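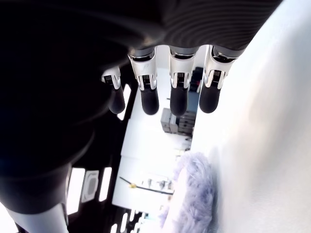
Notebook, Flundport bindery bench, 2021-01-11

Paste trials, continued

Cooked a fresh batch of wheat starch paste this morning, one part starch to five parts water by volume, soaked overnight. It thickened faster than the July batch. Stirred until it went translucent, took it off the heat, put it through the horsehair strainer twice. Still a few lumps on the second pass, all of them from the bottom of the pan. Lower flame next time.

Thinned half of it to the consistency of cream for the lining tests. The other half stays thick for the board attachments.
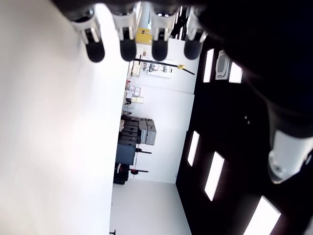

Lining tests

Paper is the Tarar kozo, the lighter of the two weights. Cut 6 strips along the grain and 6 across it. Half pasted with the thinned starch, half with Prollanex straight from the jar.

Starch strips went down flat and could still be moved for a good while. Prollanex grabbed early. Two of those strips have a wrinkle near one end that I could not brush out, and I tore one trying. Replaced it with an offcut and marked it on the back in pencil.

All strips are between blotters and felts under the 200 g glass weights. Change blotters before leaving, then again first thing.
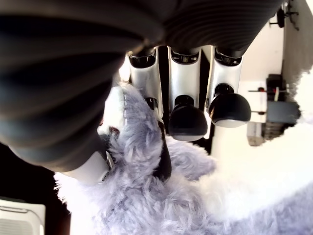 Grain direction matters more than I allowed for last time. The cross-grain strips were already curling at the edges before they went under weight, with both adhesives. If they cockle again I will humidify the next set first and paste out on polyester film.

Room was at 41 percent humidity at the start, low for us. Did not log it at the end.

Mudier ledger

Spine lining is off, old glue softened with a poultice and lifted with the bone folder. Sewing is sound except for the last section. Text block is 390 leaves, no foliation after the index. Wait for the strip results before choosing the new lining.

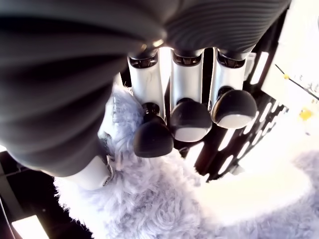

Ribbed gray palm, three white fingers.

To do: order blotters, wash the strainer, label the thick paste with today's batch number.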